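Week 4 handout – Choosing colours for a small room

Right, last week we got a bit carried away with the colour wheel and I never reached the part most of you signed up for, so I'm starting with it. How do you pick a wall colour you won't be sick of by January?

My first piece of advice is dull. Put the paint charts away for an evening and write down when you use the room. A bedroom you only see after dark is a completely different job from a kitchen where you drink your tea at seven in the morning. Lamp light with a yellow cast warms everything up and can turn a gentle peach into something closer to orange squash (I lived with this for two years in my flat on Cilleck Road, so I speak with feeling).

Then look at which way the window faces. North light is cool and fairly steady all day. It's kind to warm pinks and creams and quite hard on greys, which can go blue or even a bit mauve. South light is forgiving, but it bleaches pale colours at midday, so go a shade deeper than you think you need.
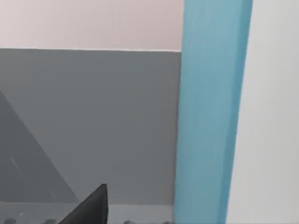

Undertones next! Every grey leans somewhere: blue, green, violet or brown. The quickest way to find out which is to hold the sample against a sheet of plain white printer paper, and then against a second grey. You'll see the lean straight away. Do the same with pinks, because some lean to yellow and some to blue, and the two sorts really don't enjoy sharing a room.

Ionuț Radu's exercise from the Munteanu workbook is the best one I know for this. Take three scraps, one warm, one cool and one you can't decide on, and move the undecided one between the other two. It will seem to change as you go. That effect is called simultaneous contrast and we'll come back to it in week 6 with the textiles.

Proportion – the old rule is sixty, thirty, ten. Sixty per cent main colour, thirty per cent second colour, ten per cent accent. I treat it as a starting point and then break it, usually by letting the second colour creep up.
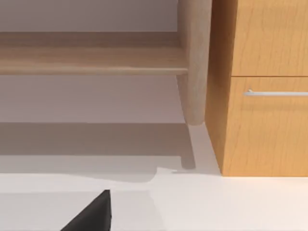 People forget that the floor counts towards the sixty. So does the ceiling, if it's low. When I did the reading room at Jokholm we had 2,000 pounds for the lot, and I spent far too long fussing over the walls before noticing that the carpet had already settled the matter. We worked up from the carpet in the end and I was much happier.

For next time, please:

Paint two large pieces of card, A3 if you can, with two coats each. Little dabs on the wall tell you nothing.

Move them about the room and look at them at breakfast, at midday and after dark. Jot down one word each time.

Bring the cards and your words. Old magazines too if you've got any, as we ran short of cutting-up material last time.

Related handouts
Week 2: Warm and cool, and why we argue about it
Week 3: The colour wheel, mostly
Week 5: Gloss, satin, matt
The Wuvport hallway: before and after notes
Reading list and library shelf marks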